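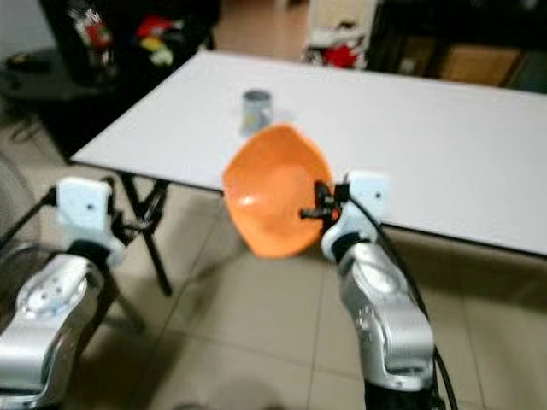 Inspection Sheets / Two-Arm Cells

Cell 3 periodic inspection, Husberg bench
Sheet 543, revision C
Inspection completed May 11, 2022

Scope: both arms, both grippers, external cables, head camera, work table, controller, stop circuit. Internal joint service is covered by the Jisten workshop sheet and is not repeated on this one.
Running hours at start of inspection: 3306
Hours at last full inspection: 2000
Result codes: OK, ADJ (adjusted during inspection), OPEN (needs follow-up), N/A.

1. Before power-up

1.1 Main switch off and locked. OK
1.2 Stop button moves freely and latches. OK
1.3 Floor inside the reach area walked and checked for trip points. ADJ
Comment: one loose cord moved back against the wall before power-up. Floor tape at the operator side is worn but still readable.
1.4 Table legs locked. OK
Comment: folding legs. Push down on each corner and watch for rocking. If a brace has slipped, unload the table before resetting it.
1.5 Table position against floor marks. ADJ
Comment: left near corner was 40 mm off the mark. Table moved back and the taught points checked under 5.2. The table is not bolted down, so this line is to be done at every shift start as well as at inspection.

2. Arms

2.1 Arm base bolts, left and right, torque mark lines unbroken. OK
2.2 Joint covers and cap screws present and tight. OK
Comment: one screw on the left upper joint plate took a quarter turn. Marked with paint pen.
2.3 Housings free of cracks, clips seated. OK
2.4 Collars between housing and arm segment, no play by hand. OK
Comment: test with brakes on. Hold the housing, not the gripper. Play in the gripper fingers can be mistaken for play in the collar.
2.5 Brake hold, each arm extended, no load. OK
2.6 Unusual noise at slow speed through full range. OPEN
Comment: faint tick in the right elbow, on the downward move only. Same tick was logged at the previous inspection. No change in level. Listen again at the next weekly check and record the joint angle.

3. Grippers

3.1 Fingers straight, no chips at the tips. OK
3.2 Open and close to end stops, ten cycles each side. OK
3.3 Fingers close parallel. ADJ
Comment: left side was out by one shim. Corrected.
3.4 Rim grip test with the orange plastic bowl, right gripper holding, left gripper open and clear. OK
Comment: grip at the side of the rim and lift above table height. Tilt until the inside faces the head camera, then hold for one minute. Record any slip. None recorded on this run. The Saliba grip pads are to be wiped with a dry cloth only. Solvent lifts the edges.
3.5 Repeat 3.4 with sides reversed. OK

4. Cables

4.1 External cable, right arm, full travel without pulling tight. OK
4.2 External cable, left arm, full travel without pulling tight. ADJ
Comment: the slack loop beside the housing was too short at full reach. Clip moved one position down.
4.3 Jacket condition where the cable crosses the housing. OK
Comment: light polish on the right jacket, no wear through. Replace if the inner layer shows.
4.4 Connectors locked at both ends. OK

5. Camera and taught points

5.1 Head camera bracket tight, lens cleaned. OK
5.2 Four table corner points within tolerance. OK
Comment: run after the table was moved under 1.5. No reteach required.
5.3 Focus check with the target card at table center. OPEN
Comment: card reads sharp with the arms parked but soft while they move. Check bracket stiffness and exposure setting. The Kikero settings file was left unchanged until both have been tested.

6. Stop circuit

6.1 Stop button during slow move, both arms. OK
6.2 Arms do not restart on button release. OK
6.3 Reset needs a separate press at the controller. OK

Follow-up

2.6 Right elbow tick: weekly log, workshop to review in September.
5.3 Soft camera picture in motion: before the next grip program change.
1.3 Floor tape: renew at operator side, no deadline.

Cell released for use at reduced speed until 5.3 is closed.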